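House rules for two-arm tabletop work

Posted Feb 5, 2024

I have been asked twice this winter to share the rules we use at the bench, so I am putting them up in full. They cover tasks where two arms work over one table and the objects are small props, mostly fruit going in or out of a container.

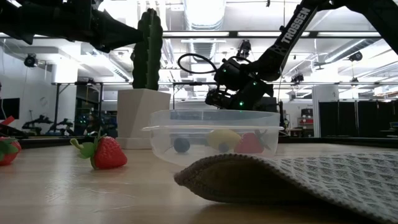
Before power on

Clear the table of anything that is not on the task sheet. Tools, tape, coffee and phones go on the shelf. If an object is on the sheet as a distractor, such as a planter or a cloth, it stays, and it gets moved between episodes like everything else. We used to leave distractors in one spot for a whole day. Damián Painemal looked through 120 episodes from the Kondard set and found the same layout in 76 of them. We threw those out and wrote the rule.

Check the cables at each wrist. A loop needs enough slack for the full turn of the joint, and it should not hang low enough to catch on a tall prop. Move each arm by hand through its range before you switch it on.

Find the stop button and say out loud where it is. It feels silly for a week and then you stop noticing.

During an episode

One person runs the arms and one person watches. The watcher does not reach in. If a strawberry rolls off the table, it stays on the floor until the episode is over and both arms are parked.

Either person can call a stop for any reason. Don't ask why until the arms are still.

Do not fix a bad grasp by hand. Let it fail, mark the episode as failed, and reset. Kosmas Dimitriou and I disagreed on this for most of last year. He wanted to drop failed episodes from the set. I wanted to keep them with a label. We keep them now, and the Gundmont set has 1,554 episodes with the failures still in it.

Resets

Shuffle the props by hand. Don't put the fruit back where you remember it being. Some pieces should start outside the container and some inside. Change which way the stems point.

Cloths get picked up, shaken and dropped. A cloth that has been smoothed flat every time makes the task much easier than it should be. Folds and curled edges are fine.

Clear plastic is hard on cameras, so look at the camera view after each reset and not only at the table. If a bright ceiling light has washed out part of a view, write that in the notes. We don't throw the episode out for glare alone.

Notes

Write them right after the episode. Use the task name, the result, and one line on anything odd. "Fine" is not a note.

At the end of a session, park both arms, power down, then put away the props. In that order. I have seen it done the other way and there was a cracked container to show for it.

The next change will be to the part on cloths, probably in March. Trerside uses a shorter version of that section, and I want to compare the two before I edit ours.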